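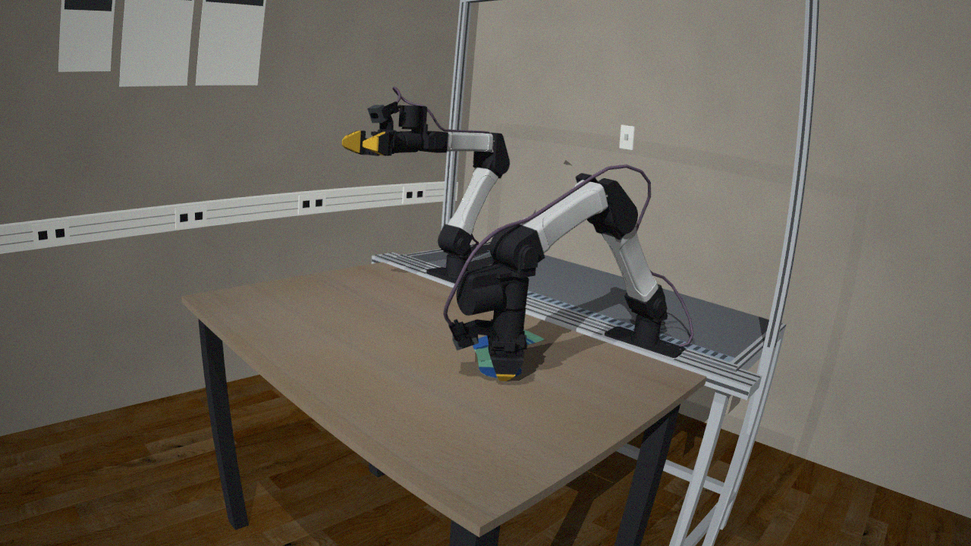
Figure 16. Two-arm cell, simulator view. Near arm lowered to the part, far arm raised.

6.4 Clearing a stall with the gripper down

Fault 440 means an arm has stopped because the gripper is pressing against the table or a part. The usual cause is a wrong table height in the cell file.

1. Press Pause. Do not press Home.
2. Check that the other arm is clear of the stalled one.
3. Select the stalled arm and open its gripper.
4. Jog straight up in small steps until the fingertips clear the part.
5. Check the cable loops at the wrist and elbow for snags.
6. Clear fault 440, then press Home.
7. Correct the table height and run the job in the simulator before going back to the real cell.

CAUTION: Homing with the gripper down can drag the part across the table and bend the fingertips. Keep hands out of the cell while jogging.

Note: If fault 669 follows, the camera bracket may have been hit. Redo the camera setup in 6.7.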